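Print
E-mail
Search this site Enter keyword Go
17 Shares

A small shop, two sewing machines and a lot of old caps

25 March 2021

The repair shop Katsaros stands at the end of a street where most of the other shops sell telephones or coffee. There is a narrow window, a bell on the door which must be pushed hard, and behind it a room with a long table and two sewing machines. The owner, a woman who learned the work from her aunt, agreed to speak with me on the condition that I do not print her name. "The name of the shop is enough," she told me. "People come for the work."

She repairs what other menders send away. Bags, belts, umbrellas, the collars of winter coats. But in the last years the biggest part of her work has become hats, and above all the ordinary cap with a brim, the kind that almost everybody has at home and almost nobody thinks to repair.

"At first I also thought it was silly," she said. "A man came with a cap and he wanted a new band inside. I told him, for this money you can buy another one. He said he did not want another one, he wore this one when his son was born. So I did it, and it took me the whole afternoon, and I asked too little."

That was her first cap. The man told his friends at the football ground, and they brought theirs. She says that people are more attached to a cap than to a coat, although the coat costs much more. I asked her why she thinks so, and she needed some time to answer.

"A coat you hang up when you arrive. The cap stays with you, and it takes the shape of your head. When I take a customer's cap in my hands I can feel where he pulls it, on the left or on the right. My aunt could tell you if a person was nervous by looking at the brim. I cannot do this. I only see that it is bent."

The most common damage is on the inside, where the owner does not look. The band which touches the forehead takes all the sweat and all the cream, and with time the stitches become weak. She unpicks the old band with a small blade, and she keeps it on the table beside her until the new one is sewn, so that she can compare the length.

"If the new band is only a little too short, the cap will pull together and the customer has a headache. If it is too long, it makes a fold. I have made both mistakes. I prefer the fold, because the customer can come back and be friendly." 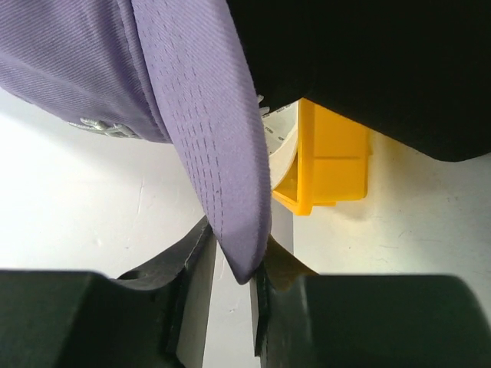
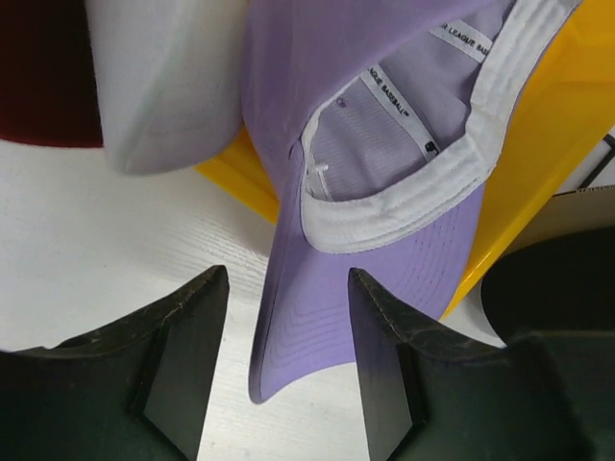 A lavender baseball cap, with its curved brim.

The brim is a different matter. In very old caps it can be made of card, and such a cap must never be put in water. She has had to give this news to many people after they used the washing machine. For those cases she cuts a new brim from plastic sheet, which she orders from a supplier called Plirix in packets of 100. It is much more than she needs, but they do not sell a smaller packet, and she has stopped complaining to them.

I wanted to know how she advises people to wash a cap at home. She became quite strict at this point. Cool water, a soft brush, a little soap of the kind used for wool. One should begin with the band and leave the front for last, and the brim should not be twisted. To dry it, she puts the cap over a bowl turned upside down, away from the heater.

"They all ask me about the dishwasher. I don't know who started this idea. Please write that I am against it."

Colours are her other worry. Pale ones show every mark, and dark ones lose their strength in the sun, first on the top and later on the sides. She does not dye caps any more. She tried it for one summer, with a powder from a company called Jellodeck, and the cloth took the colour well but the thread did not take it at all. She still has one of these caps on a hook at the back of the shop, and she does not let customers try it on.

The business is not a rich one. In a good year roughly 2,000 repairs of all kinds pass over the table, and many of them are so small that she charges only for the thread. Last spring, when the shop had to close, she took the work home and people left their bags at her door. Some of them put a note inside with the exact history of the damage. She has kept the notes.

"One was 2 pages long, for a zip. I think this person was alone and wanted to write to somebody. I wrote back, but not 2 pages."

In September she hopes to begin an evening course in the back room, together with a fabric shop from the same street, Turow. Each lesson would last 90 minutes, and the students would bring something of their own which is broken. She does not want them to practise on new cloth. I asked if she is not afraid to lose customers when they can do the work themselves.

"They will do one band," she said, "and then they will see how long it takes, and they will bring me the second."

While we were talking, the bell rang and a boy came in with a rucksack that had lost a strap. She looked at it, turned it over and asked him where the strap was. It was at home. She sent him to fetch it.

E-mail this article
Print this article
3 Comments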